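My year of learning to walk slowly

July 7, 2021

When I moved to Dranness I did not plan to become a person who walks. In my old city I took the tram even for two stops. But the bus between my street and the centre of Dranness comes once in an hour, and on Sundays it does not come, so in the first week I bought proper shoes and started.

The walk from my door to the market is 40 minutes if I go by the river. By the main road it is shorter, but there are trucks and you arrive with a headache. I tried the main road for one month and then I gave it up. Now I leave earlier and I am in a better mood, also my neighbours say so.

I want to write something about the path, because there is very little about it in English and the sign at the start is old. It begins behind the swimming pool, where the fence has a gap. You go down 61 steps (somebody painted the number on the last one) and then you are beside the water. For the first part the ground is gravel. After the second bridge it becomes earth, and in August it is hard like stone, but in spring you need boots. I learned this in my nice shoes.

At the second bridge there is a bench with a view to the old mill. I was sitting there many times with my grammar book when I was preparing for my language exam. I still mix up "since" and "for", but I know all the birds which come to that bench. The heron is the most patient one. He stands in the shallow place under the willow and he does not care if you eat a sandwich near him. The ducks care very much.

Some people asked me by email if the path is good for small children. I would say yes until the second bridge and no after it, as the bank is steep and there is no rail. With a stroller you cannot do the steps, but there is another entrance from Plornby Lane, beside the bakery Skitolico. The bakery opens at seven. Their rye bread with caraway is heavy and a bit sour, and it stays good for four days in a cloth. I prefer it on the second day, with butter and a slice of cucumber.

In winter I began to use a small step counter which I clipped on my belt. I was aiming for 3000 steps before breakfast, and I wrote the result every day in a notebook. One day it showed 2685 and I went out again in the rain, in my slippers almost, to finish the rest. When I came back my tea was cold and I was annoyed with myself. Since then the counter lives in a drawer. I do not say that counting is bad for everybody. For me it changed the walk into homework, and I have had enough homework in my life.

What helped me more was to choose one thing to pay attention to. One week it was the gates, the next week it was the sounds. For the colour grey I needed two weeks, there is so much of it here! The river is a brown grey, the roofs are a blue grey, and the heron has at least three different greys on him.
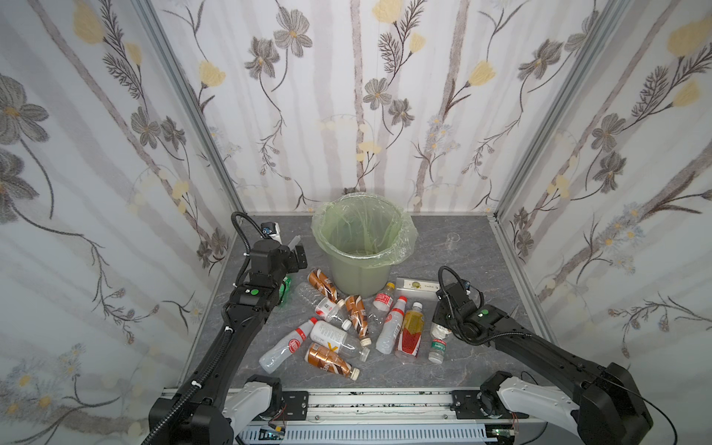
The other thing I changed is what I carry. At the beginning I had a big backpack with a rain jacket, a water bottle, a second sweater, an umbrella and a map, as if I was going to the mountains. Now I take a cotton bag, my keys and a little money. If it rains I get wet, and then I get dry at home. The jacket I take only from the end of autumn, when the wind comes along the river and finds every buttonhole.

I also stopped listening to the radio while I walk. I tried for a long time to learn vocabulary this way, but I noticed that I was remembering neither the words nor the path. Now I learn my words in the kitchen, when I peel potatoes, and it goes better.

Next month I would like to try the longer way, which continues after the market to the Rajan lock. I was told that you can cross there on foot when the gates are closed, and come back along the other side. I don't know how long it takes. If any reader has done it, please write to me whether there is shade, and whether there is a place for a coffee at the lock or I should bring a flask.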